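The inspector who goes where she's let in

She has 20 minutes, maybe less. Flight's been moved up. She takes the call from a departure lounge, paper cup of tea going cold, and asks straight off that her name be left out. Her agency lets former inspectors talk. It doesn't love it.

She spent four years on verification teams, checking what governments said they'd destroyed against what was sitting in the sheds. Chemical stocks mostly. Precursors, empty shells, the paperwork. A lot of paperwork.

"People think it's suits and gas masks," she says. "It's ledgers. You're in a cold office with a bloke who's been told to be polite to you, and you're reading his ledgers."

The Gulton depot

The job she keeps coming back to is Gulton. Her team was given the declaration on the way in, 33 pages, translated in a rush. It listed the bunkers by number. Two of the numbers had been used twice.

"Could be a typing error. Usually is a typing error. You still have to ask, and the minute you ask, the whole mood in the room changes."

They asked. Lunch was cancelled. By late afternoon a colonel had driven out from the city and there was a new map on the table, with both bunkers on it under different numbers. Nothing in either one but pallets and a great deal of mouse dirt.

Did she believe the explanation? Long pause. A boarding call in the background, not hers.

"I believed the pallets. I wrote down what we saw and what we were told and kept the two seperate. That's the whole craft, pretty much."

Denials

We talk about the statements leaders make when an accusation lands. She doesn't listen to them much any more. Says a flat denial on the evening news tells you who the audience is and very little else.

"What I want to know is, have they filed? Have they answered the request? You can go on telly and say anything. A late form, that's interesting to me."

And the accusers? She's no softer there. Wants samples, wants to know who carried them and who signed. She once was handed a jar, at a border post, by an official who couldn't say what month it had been filled. October, he thought. It went in the log and no further.

"I felt for him. He was sure. But sure isn't custody."

Money, and the lack of it

Her last posting was desk work on the Mtshali talks, the regional ones, meant to set up a shared inspectorate. Never got there. Governments agreed on the wording in the first fortnight and then spent the winter arguing over who'd pay for the lab. The draft budget covered some 100 staff. By the end it was a secretariat and a photocopier, her words.

The bit that did survive was Rikus, the training scheme, still running out of borrowed rooms. She teaches on it when asked. New inspectors, mostly young, mostly from countries that have never hosted a visit. She makes them do the ledgers first. They hate it.

"They want the field. Everyone wants the field. I say righto, add up this column."

Does she think the Mtshali text could be revived? She reckons so, if one of the bigger capitals wants it for its own reasons. Not before an election, though. And she'd scrap the clause giving host states a veto over team members, which was put in late at night to keep a delegation at teh table and has annoyed everybody since.

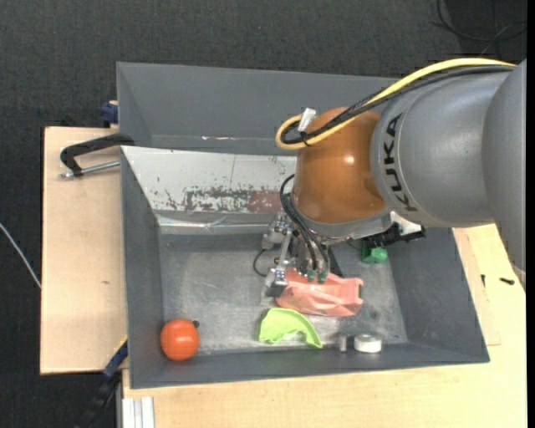
What she reads now

Not much on weapons. The Wekus bulletin, for the treaty filings, which comes out when it comes out. Cricket. Her daughter sends her podcasts about diplomacy and she doesn't open them.

She'd go back for a short mission, she says, if the phone rang. Knees permitting. Then it's her flight being called, and she's looking for her boarding pass, and could we please check the spelling of Gulton, it was wrong on the first declaration too.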